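Notebook > Goalkeeping bench > March

Monday, 16.40

Glove palm grip, second round. Skastell want numbers on the new latex before they commit to it for the club keepers, so I have gone back to the drag rig and left the catching drills for later.

Set-up as last time. Palm cut flat and glued to the sled, match ball panel clamped underneath, 800 g on top. Pull at the slow speed only. Room at 22 degrees all afternoon, which helps, as the first round drifted when the heating went off.

Dry pulls first. The Nisier palm was steady from start to finish. The Camenzind palm began higher and then dropped away after the first few pulls, same as Emil found on his set. I wiped it with a damp cloth and it came back most of the way. I think it is surface dust from the cutting, but I can't rule out the glue creeping through at the thin end. Cut the next one a bit wider and keep the glue off the last strip.

Wet pulls after the break. Sprayed the panel, waited a minute, pulled. Both palms lost grip, Nisier less than I expected. One pull on the Camenzind juddered badly and I have struck it out. The trace is kept in the folder as pull 788 in case anyone wants to argue.
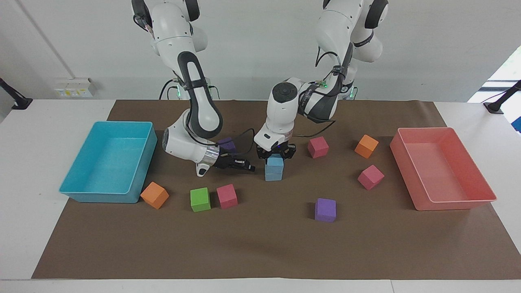 Wear is the part I'm less happy with. We said 600 rubs on the coarse cloth and then repeat the wet pulls. The Nisier got there with some bobbling near the finger roots. The Camenzind started shedding crumbs well before the end and I stopped to clear the cloth twice. That probably makes it look better than it is. Next time run it without stopping, or stop both at the same points.

Selina Zürcher rang about the Bestov sample. It is the softer backing, same latex on top, and she wants it in the same table. Told her it would have to be a separate one, we changed cloth between batches and the numbers won't line up. She will ask two of the keepers to wear a pair in training as well. I'd like those gloves back unwashed.

Emil Hämmerli has the load cell on Tuesday. Ask him to check the zero before he hands it back, it was reading slightly high with nothing on it.

Still to do:
new cloth, same grade, order enough for both makes
recut Camenzind palm, left hand
wet pulls after wear, both
find the old ball panel, the seam on this one is lifting

Contact the bench | Back to top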